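Boletín interno de Soto · Sección técnica

Rotuladores de pizarra: composición, conservación y retirada de los agotados

Nota preparada por Aurelio Lozano, con aportaciones de Lahcen Nasr (almacén)
11 de octubre de 2021

La revisión del consumo de material de oficina en las salas de reunión ha puesto de manifiesto que una parte apreciable de los rotuladores desechados conservaba tinta utilizable. Se resumen a continuación los criterios de compra, conservación y retirada que se aplicarán en las dos plantas.

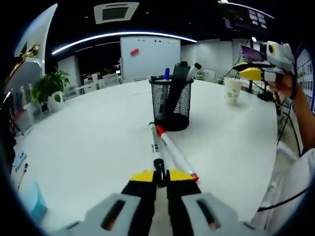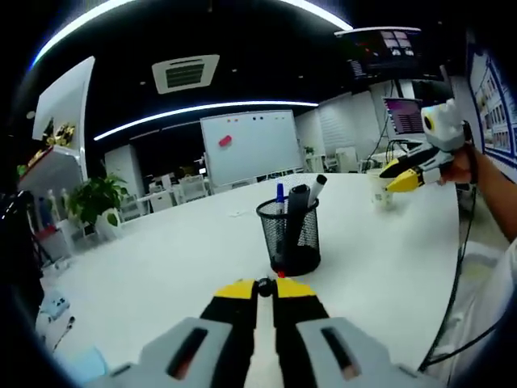 Portalápices de malla negra sobre mesa blanca.

Composición de la tinta

La tinta de un rotulador de borrado en seco consta de un disolvente volátil, un pigmento, una resina y un agente desmoldeante. El disolvente, por lo general un alcohol de cadena corta, mantiene fluida la mezcla y se evapora pocos segundos después del trazo. El agente desmoldeante, de naturaleza oleosa, se interpone entre la película seca y la superficie e impide que el pigmento se adhiera. La resina da cohesión a la película y permite que el borrador la arrastre.

En un rotulador permanente falta el desmoldeante y la resina está formulada para adherirse. La confusión entre ambos tipos es la causa principal de las manchas registradas en las pizarras de la segunda planta. El cuerpo de los dos productos puede ser casi idéntico, por lo que la identificación debe hacerse por la etiqueta y no por el color del capuchón.

Posición de almacenamiento

La tinta está retenida en un depósito fibroso que la conduce hasta la punta por capilaridad. El pigmento es más denso que el disolvente y sedimenta con el tiempo. Si el rotulador permanece en vertical con la punta hacia arriba, el pigmento se acumula en el extremo opuesto y el trazo sale pálido, aunque el depósito no esté vacío. Con la punta hacia abajo ocurre lo contrario: el exceso de tinta satura la punta y puede gotear dentro del capuchón.

La posición de referencia es la horizontal. El portalápices de sobremesa resulta adecuado para bolígrafos y lápices; para los rotuladores de pizarra se admite durante la jornada, pero no como almacenamiento de larga duración. Las bandejas horizontales de la serie Miltorum, ya instaladas en la sala grande, tienen capacidad para 12 unidades y se montan bajo el marco de la pizarra con dos tornillos.

Un rotulador que escribe pálido no debe desecharse sin comprobación previa. El procedimiento es el siguiente:

Cerrar el capuchón hasta percibir el clic.
Dejar el rotulador en horizontal, o con la punta hacia abajo dentro de un recipiente, hasta el día siguiente.
Trazar varias líneas sobre papel absorbente antes de volver a la pizarra.
Si el trazo sigue siendo discontinuo, depositarlo en la caja de retirada.

No se recomienda agitar el rotulador con energía. La maniobra introduce aire en el depósito y proyecta tinta al capuchón. Tampoco se autoriza la recarga con alcohol doméstico, que diluye el desmoldeante y deja una película difícil de borrar.

Cierre del capuchón

La pérdida de disolvente con el capuchón mal ajustado es rápida. Mahmoud Lahlou comparó en marzo seis unidades del mismo lote, la mitad con el capuchón cerrado y la otra mitad con el capuchón apoyado sin llegar al tope. Las del segundo grupo dejaron de dar un trazo continuo antes de terminar el mes. Las del primero seguían en uso al cierre de esta nota. La muestra es pequeña y no se controló la temperatura de la sala, pero el resultado coincide con la experiencia del almacén.

Los capuchones no son intercambiables entre marcas. Un capuchón ajeno puede encajar en apariencia y no sellar. Se han encontrado además capuchones cambiados entre colores del mismo modelo, lo que no afecta a la conservación pero sí contamina la punta cuando queda tinta en el interior.

Limpieza de la pizarra y vida de la punta

La punta acumula polvo de la película seca cuando se escribe sobre una pizarra mal borrada. Ese polvo obstruye los poros de la fibra y reduce el caudal. Una parte de los rotuladores que se dan por secos tiene en realidad la punta obstruida. Conviene pasar un paño de microfibra antes de escribir y lavar los borradores de fieltro cuando dejen velo.

Para los restos antiguos se utilizará el limpiador suministrado por Ouazzani, aplicado sobre el paño y nunca directamente en la superficie. El producto elimina también el desmoldeante residual, de modo que la pizarra debe secarse por completo antes de volver a usarla. Las pizarras de vitrocerámica admiten este tratamiento sin limitación; en las de melamina se reservará para los casos en que el paño seco no baste, pues el recubrimiento se desgasta y se vuelve poroso.

Las manchas de rotulador permanente se repasan con rotulador de pizarra, se espera unos segundos y se borran en seco. El disolvente fresco reblandece la resina y la arrastra. Puede ser necesario repetir la operación.

Compra y existencias

El contrato vigente con Drondden incluye cuatro colores y dos anchos de punta. A partir del próximo pedido se eliminará la punta biselada, cuyo consumo es residual, y se mantendrá la redonda. El negro y el azul se pedirán en cajas de 12; el rojo y el verde, en cajas de 6. Hazem Nasr centraliza las solicitudes y no se atenderán peticiones por otra vía.

Las cajas se guardarán tumbadas, con la fecha de entrada a la vista, y se consumirán por orden de llegada. No deben colocarse junto a radiadores ni en los estantes situados bajo la claraboya.

Retirada

Los rotuladores agotados se depositan en la caja gris del pasillo de almacén, con el capuchón puesto. No van al contenedor de envases. Los de cuerpo recargable se separan en la bolsa interior para sustituir el cartucho y la punta. Abdelkrim Amrani recoge la caja cuando está llena y anota el peso en la hoja de residuos.

Las consultas sobre el procedimiento se dirigirán al almacén. La ficha de seguridad del limpiador está disponible en la carpeta compartida, en el apartado de productos químicos.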